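3.2 Release framing and first-week coverage

Section 3.1 described how the trade notices were collected. We turn now to what those notices said, and in particular to how record labels presented the people behind a release in the week before it came out. The sample for this section is the set of 600 notices that named both an artist and a label in the opening paragraph. Notices that named only a distributor were set aside and are treated in Section 3.4.

Each notice was coded for its lead subject. Four codes were used: the recording itself, the artist's working life (touring, studio changes, line-up), the artist's private life (family, health, relationships), and the business arrangement behind the release. Where two subjects shared the opening sentence, the notice was coded under whichever came first. This rule favours the headline writer's ordering, and we return to that problem in Section 5.

Notices from the Luson label group were the most uniform. Almost all of them opened with the recording, gave a track count and a release date, and left the artist's comments to the final paragraph. Urna, a smaller label with a roster made up mainly of solo rappers and producers, did the reverse. Its notices tended to open with private life, and the album title often did not appear until the third or fourth sentence. Solberg fell between the two, and changed its practice partway through the period when it began sending one version of each notice to trade publications and another to entertainment sites.

Figure 2.
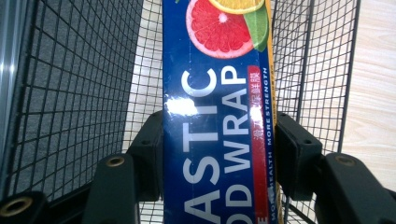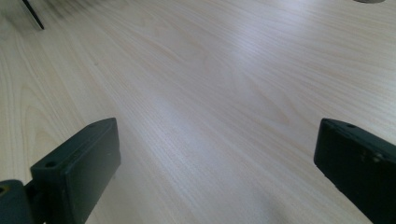 Corresponding author
Senior Lecturer in Popular Music and Media
Nollstead College
Manuscript revised Wednesday, September 30, 2020

The Solberg pairs are useful because the release, the artist and the date are held constant. The entertainment version was usually shorter and was more likely to carry a quotation from a manager. In 12 pairs the entertainment version mentioned a relative of the artist who did not appear in the trade version at all. Editors reprinted these 12 with few changes. The trade versions were cut more heavily, most often by dropping the paragraph on production credits.

We measured coverage by counting the separate outlets that carried any part of a notice during the first week. Syndicated copies were counted once. An outlet that ran two stories from the same notice was also counted once, even where the second story added new reporting. Counts were closed at the end of the seventh day, so late reprints in weekly papers are missing. This affects country and folk releases more than the others, as these genres still rely on regional weeklies.

Private-life notices were picked up by more outlets than recording notices, but the stories that resulted were less likely to name the album. For Urna, the label whose practice depended most on this kind of lead, a good part of the coverage mentioned the artist and the family news and stopped there. Business-arrangement notices were rarely picked up outside the trade press. The exception was a group of August notices in which the arrangement was itself in dispute.

A second round of coding was carried out on 90 notices drawn at random from the same sample. The coders had not worked on the first round and were given the written rules only. Most disagreements fell between working life and private life. A cancelled tour date put down to illness, for instance, was coded both ways. We kept the original codes in these cases and marked them as uncertain in the data file.

Stories shorter than 1000 characters were analyzed together with longer ones in the main tables. Removing them lowers the totals for all three labels and leaves their order unchanged. Short items were most common for Solberg, where the entertainment version could be run almost as received.

The next section looks at the quotations in the notices, including who was permitted to speak for a release and how often the artist was among them.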